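Stukus Two-Arm Bench Unit

March
By Tadeusz Kaczorowski

The Stukus is a pair of arms on a post, bolted to a bench, with a camera looking down and a box of electronics underneath that gets warm enough to dry gloves on. We have sold and serviced it for long enough to have stopped using the word "revolution." This page tells you what it will do in a back room or at home, what it won't do yet, and what you'll be paying one of us to drive out and fix.

If you came here hoping for something that empties the dishwasher while you sleep, we'd like to save you some reading. It doesn't. Please keep your dishwasher and whoever currently empties it.

What's in the crate

Two arms, the post, the camera head, the controller, a stop button the size of a jar lid, and a set of finger pads in soft and hard. The bench is not included. Customers ask for one every week and we keep saying no, as the bench you own is heavier than any bench we could afford to ship. The unit needs a flat top at least two feet deep, a grounded outlet, and a floor that doesn't bounce. A second-floor storage room over an old garage bounces. We found that out in person.

The arms come wrapped in foam, which they can't unwrap. You'll want a helper and a box cutter.

What it does well

Carton to shelf, shelf to carton. If the cartons are closed, squared up, and more or less the size you told it they'd be, the Stukus will move them until you get tired of watching. One shop in our area runs 300 a day through theirs and has gone back to arguing about the radio.

It reads barcodes well when they're flat and facing up. It will turn a box to find one. It will set aside a box it can't read and flash an amber light at you, a light I have come to think of as sighing.

It also does a fair job with repeated kitting: one of these, one of those, close the lid. Folded cloth is fine as long as somebody else folded it. Bottles are fine standing up.

What it does some of the time

Taping. The tape attachment (made by Marciniak, sold separately) lays a clean strip down a flat seam. On a flap that has been opened and shut a few times and no longer wants to lie down, you get a strip that touches cardboard at both ends and nothing in between.

Picking loose items out of a bin. Hard things with corners, yes. Bags of things, sometimes. Anything shiny, you may want to stand nearby.

Socks. We list socks only because of the mail we get. It can pair them if they are laid out flat and apart on a plain surface, by which point you've done the job.

What it doesn't do yet

Old labels. This is the chore we're asked about more than any other, by anybody who reuses cartons or takes returns, and the demo reels have made it look solved. In a demo the label is new, the box is new, and there is a nice folded tab at one corner to grab. I've peeled labels off real boxes on a real Thursday, and none of them had a tab.

Consider what the job asks for. You find a corner that's already thinking about coming up. You get a fingernail under it, and the Stukus has no fingernails. Then you pull low and slow, feeling for the moment when the paper starts to split and leave its white fuzz behind, and you change direction before it does. Meanwhile the other hand has to hold the box down without crushing it, and the box weighs nothing, so it would love to come along.

People do all of that while talking. Our best result in the shop used the soft pads and a heat lamp, and Tae-yang Oh, who runs our test bench, reported it as "most of a label, and some of the box." We tried a blade next. We don't sell the blade.

The Noselo people make a label stripper that works on flat sheet stock, and if your cartons come to you knocked down it may be worth a look. For anything already folded into a box, the tool is still a thumb and forefinger with the other hand leaning on the side:

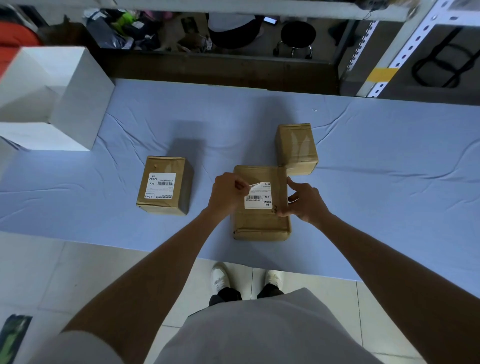 Specifications worth knowing

Reach: enough to cover a standard packing bench from the middle. It can't get at anything on the floor behind the bench, where most of what falls off a bench goes.

Lift: a full carton of paperbacks with both arms. With one arm, half that, and it'll complain.

Noise: quieter than a refrigerator, except when homing at startup, when it sounds like a folding chair being argued with.

Pads: good for 1,000 hours on clean cardboard, less on dusty stuff. Replace both sides together. A new pad facing an old one grips crooked and you'll blame the software.

Startup: 2 minutes from cold. Don't lean on the bench while it finds itself.

Software: the Jindska controller package, version 244 or later. Earlier ones work, but they treat a wrinkled tablecloth as terrain. If your bench is covered with anything soft, update first or pull the cover tight.

Can I use it at home?

You can. A handful of customers have one in a garage or a basement, mostly people who sell things online and ship a lot of the same thing. They like it. They also built the room around it, cleared the shelf behind it, and taught the dog about the stop button (the dog now knows how to use the stop button).

For ordinary housework, wait. A kitchen changes its mind forty times a day about where things go, and the arms don't walk. My own unit lives in my workshop at home, where it sorts screws for an hour while I wash dishes by hand in the next room. My wife has remarked on the arrangement.

Will it replace a packer?

It'll replace the part of a packer's day that the packer hates, if that part is lifting closed boxes from one place to another. What's left is opening, checking, peeling, patching, and deciding whether a dented corner matters. Most shops that buy one end up with the same number of people and a shorter pile by the door. If the numbers only work for you with one fewer person on the payroll, call us before you order and we'll talk you out of it. We've done this often enough that Tae-yang wants it listed as a service.

Trial and returns

We'll set up a unit on your bench for a week. Bring your worst cartons, the soft ones with three addresses on them and tape over tape. Customers who try it on their nicest boxes send it back in a month, and then we have to peel our own shipping labels off the crate.

Trial fee comes off the purchase price. Delivery is curbside unless you ask for inside placement, and the crate is too wide for most interior doors, so measure before you ask. Keep the foam.

Parts and service are by phone, mornings. Have the serial number ready; it's on the back of the post, on a label that isn't coming off.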